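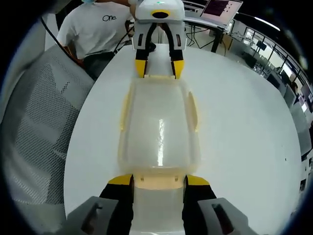

Tetari 3
Grip and handover planning for two-ended holds
Software licence, per workstation
Developed by Arkisik, sold and supported by Stenis

Page last revised January 10, 2026

Overview

Tetari plans how one gripper takes hold of a part while another gripper already has it. It reads depth and colour from one or two cameras, proposes places to hold, checks them against the arm's reach and sends a path to your controller. It also records demonstrations from a hand-held gripper and turns them into starting poses for the planner, and most of the work in version 3 has gone into that.

We have stocked it since version 2. We did not stock version 1, having tried it. Arkisik's own brochure says Tetari "sees clear parts the way people do". We would ask you to ignore that line. Clear and frosted plastic is still hard for depth cameras, and Tetari works around the problem in a fairly ordinary way: when the depth image has holes, it falls back on the outline of the part and on where the first gripper is already holding it. That is a sensible thing to do. It has limits, and they are set out further down.

What you get

The planner, as a service that runs on Linux, with a Python client and a C++ client.
The recorder, which logs gripper width, camera streams and tool pose with a shared clock.
The reviewer, a desktop program for stepping through recordings and marking them good, bad or unsure.
A contact model for soft and ribbed fingertip pads. Hard fingers are supported, but you tune those yourself.
Sample configurations for three arms and five grippers.
Twelve months of updates.

You do not get cameras, arms, grippers, mounts, cables or a workstation. The box shown in Arkisik's printed catalogue contains a card with a download code on it. We send the code by email and skip the box.

Our bench test

We were sent results from the maker and did not much like them, as the parts had been chosen by the people who wrote the code. So Hjørdis Tangen, who runs our bench, put together a test of her own. Each run started with a part held at one end. Tetari had to plan a grip on the far end, close on it, and keep hold for ten seconds after the first gripper let go.

Frosted moulded parts, version 3 with outline fallback on: 173 of 200 runs held.
The same parts, fallback off: 159 of 200.
Clear glossy parts, fallback on: 96 of 200.

Same arm, same fingers, same lighting, and the parts were placed by hand from a list of positions drawn up beforehand. No run was thrown out. Two were stopped by a cable catching on the wrist, and those are counted as failures, which Arkisik complained about.

Read the first two lines together before you get excited. The fallback gained us 14 runs on parts where the planner was already doing reasonably well. That's a gain and we would leave it switched on. It is a smaller gain than you would guess from the release notes. As for the third line, if your parts are clear and shiny we would rather you did not buy this yet.

Where the failures came from

On frosted parts most of the misses were at the boxy end of long mouldings, where a raised ridge looked like the true edge. The planner set the fingers too narrow, touched the ridge on the way in and stopped. Stopping is the right response, so no parts were damaged, but you lose the cycle.

A strong highlight along the middle of a part gave trouble too. Tetari sometimes took the bright strip for a gap between two parts. Moving the lamp helped more than any setting did. There is a setting (glare_reject) and we changed it through its whole range without learning much about what it does. We have asked Arkisik twice for a proper description of it.

The end nearer the first gripper was rarely a problem.

The recorder

For most buyers this is the reason to look at Tetari at all. Somebody holds one end with the hand-held gripper, the arm takes the other, and the whole exchange is logged. You can do a morning of this at a plain table with a laptop close by, which is a good deal cheaper than writing grip rules for every moulding in the catalogue.

The recorder itself is solid. We left it running overnight and the clocks stayed together. Files are in an open format and can be read without Tetari, and we checked this by uninstalling it and reading them. Recordings from version 2 open in version 3. They do not go back the other way, so keep copies.

What we are less sure of is how much the demonstrations carry over. Arkisik says that poses learned on one part "transfer freely" to others of the same family. In our hands they transferred well when the new part had a similar width at the grip point and poorly when it didn't. A round neck and a square body are different problems, whatever family they belong to. Plan on recording each shape you care about, and treat anything you get beyond that as a bonus.

The reviewer

Plain, slow to open, and useful. You drag along the timeline and the gripper width is drawn under the pictures, so a slip shows up as a small step in the line. Keyboard shortcuts cannot be changed. Marking a recording "unsure" keeps it out of planning without deleting it, and we use that one constantly.

The automatic quality score is best switched off. It rated several of our worst recordings very highly, apparently on the grounds that they were smooth.

Using it with other software

Tetari publishes grips and paths through ROS 2. If you already have a path planner you trust, you can take only the grips and ignore the rest — this is how we run it ourselves. The Karamanlidis bridge, for those still on the older controller, is sold separately and needs its own licence. It works, though it adds a delay you can see, and it drops the recorder's pad pressure channel.

There is no cloud part to any of this. Licence checks are made once, at installation, and can be done offline with a file. We insisted on that before agreeing to sell it.

Safety

Tetari is a planner. It has no safety rating and the word "safe" in its menus (safe approach, safe release) refers to the part, and only the part. If a person is going to stand beside the arm with a hand near the gripper, then speed limits, force limits and stops must come from your controller and your own risk assessment. Please don't write to us asking whether "safe approach" counts. It does not.

Requirements

Ubuntu 22.04 or 24.04
A graphics card with 8 GB of memory or more. It will start with less and then run very badly.
At least one depth camera fixed to the wrist. A second, looking down at the table, is optional and we noticed little difference with it.
Gripper with width readout. Force readout is used if present.
Hand-eye calibration done before you begin. The calibration tool in Tetari is adequate, but if you have one already then use yours.

Known problems in version 3

Changing the fingertip pad type needs a restart. The program does not tell you this.
White parts on a white table are sometimes merged with the table surface. Put down a dark mat, or set the table height by hand.
Office chairs and other things near the table can turn up as obstacles and make the planner refuse a path. Draw the work area tightly.
The German menus are half in English.
Release timing is off with very light parts: the first gripper opens before the second has a firm hold. Arkisik promises a fix and has been promising it since September.

Trial and returns

We lend a full licence for thirty days, with nothing held back, and we strongly suggest you take it. Bring your own parts to it. The sample set from Arkisik is made up of matt mouldings in friendly shapes and will tell you very little. If you buy and it does not do what you need, you can return the licence within sixty days and keep your recordings.

Price

On request, as Arkisik will not let us print it. We can say that the second workstation costs half as much as the first, that academic buyers pay less, and that updates after the first year are charged for. You can stop paying for updates and keep using the version you have.

Questions about the bench test go to Hjørdis Tangen at Stenis. She will send the position list and the full table of runs, failures included, to anyone who asks for them.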